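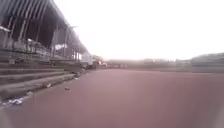 Covered stand and terraces, looking along to the far end. White bag at the foot of the steps, lower left.

Workshop notebook, grounds and seating
November 14, 2022
Posted by the Clondaveo workshop

Started on the terraces today, finally, after putting them off since July while the bench repairs ate up every spare hour. I had forgotten how long that stand feels when you're on foot with a bucket. You set off at the near end full of good intentions and the columns just keep coming, and by the time you reach the far end you're ready for a cup of tea and a sit down (no shortage of places for that, at least).

First job was a litter walk before we put any water near the concrete. There's rubbish along the base of the steps and on the lower tiers, with that crumpled white plastic bag the first thing you come to, then scraps here and there further along. Please pick up by hand and leave the blower in the shed. Last time the blower came out, everything light ended up on the red surface and we spent longer chasing it than we would have spent bending down. Anything small and dark on the red, have a proper look at it before sweeping. Stones get dragged under the broom and leave marks, and I'd like to keep that surface as nice as we can for as long as we can.

Next, the step edges. I want to try the Nultine cleaner on the concrete before we commit to a whole drum of it. Plan is 3 test patches on the bottom tier, each a different strength: 170 mL to the bucket, 200 mL to the bucket, and one with plain water so we have something fair to compare against. Chalk the strength on the riser beside each patch, and write it in here as well, seeing as chalk and hoses don't get along. Stiff brush, no wire. Let them dry fully before anyone gives an opinion, me included. I always think wet concrete looks marvellous and then I'm disappointed the next morning.

Under the roof is its own job. It's so shaded in behind the columns that you can't judge the rails or the seating from down on the flat, so somebody will need to go along each row with the good Lombardi work light and a roll of tape, and mark whatever needs tightening or a touch of paint. I'd start at the near end and work away, and put the row in the book as you go. My own notes from the last round are a muddle of "the wobbly one near the post", and there are an awful lot of posts.

Water goes off at the main at 1700, so any rinsing wants to be wrapped up before then. The long Orkico hose is back on its reel with a new washer and doesn't dribble on your boots any more, which cheered me up no end.

Still to do: find the second stiff brush. Order bags. Ask about colour for the rails, grey again I suppose, though I'd love to be talked into something brighter.

2 comments | 5 shares

Recent entries
Bench slats, second batch
Rehanging the shed door
Hose reel and washers
Paint left over from July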